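Tarordale Toy Library Catalogue - README

Hello, and welcome to the catalogue files for the Tarordale Toy Library! If you've borrowed from us you'll know the paper cards in the green drawers, and this is those same cards typed up at last so that other toy libraries (and the odd curious neighbour) can use them however they like. It's been a labour of love, spread over two winters, and I'm very glad to see it out in the world.

There are 754 toy records and 1597 loan records. The toys are in toys.csv and the loans are in loans.csv, and you join them on the toy_id column. Names, addresses and phone numbers of families were never typed in, so please don't write asking for them.

Columns in toys.csv:

- toy_id - the number on the old card, with a T in front
- title - whatever was written on the card, spelling and all
- category - puzzles, pretend play, ride-ons, music, outdoor, baby
- pieces - how many bits should come back in the bag
- branch - Tarordale or Urudton
- condition - good, fair or tired

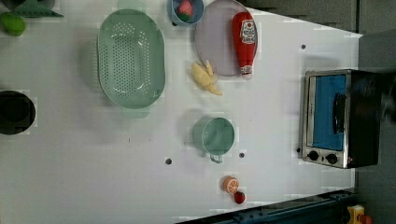
A word on the pieces column, as it causes the most head-scratching. The Urudton branch counted a lid and its pot as one piece and we always counted them as two, and we had a lovely long argument over it and then left both as they were. If you're comparing the branches, filter on branch first and you'll save yourself an afternoon. Blank means the card was blank, or had been near somebody's tea.

Condition is a matter of opinion, I'm afraid. One person's "fair" is another's "tired", and the ride-ons get judged more harshly than anything else - probably fairly, given what the Fleridard hill does to a plastic wheel.

Loan dates are kept to the month only. January looks very quiet every year, but we're closed for most of it, so please don't go drawing conclusions about summer holidays! Up to 2 renewals were allowed per loan, and each renewal sits in its own row with renewed set to yes.

You're welcome to copy, change and share the files for any purpose. A mention of the toy library would be a kindness. If you spot a mistake, drop a note in the returns box or open an issue, and include the toy_id so I can go and find the card.

Related items

Carrilho puzzle list, with missing pieces
Urudton branch opening hours
How to label a toy bag
Fleridard swap table: what to bring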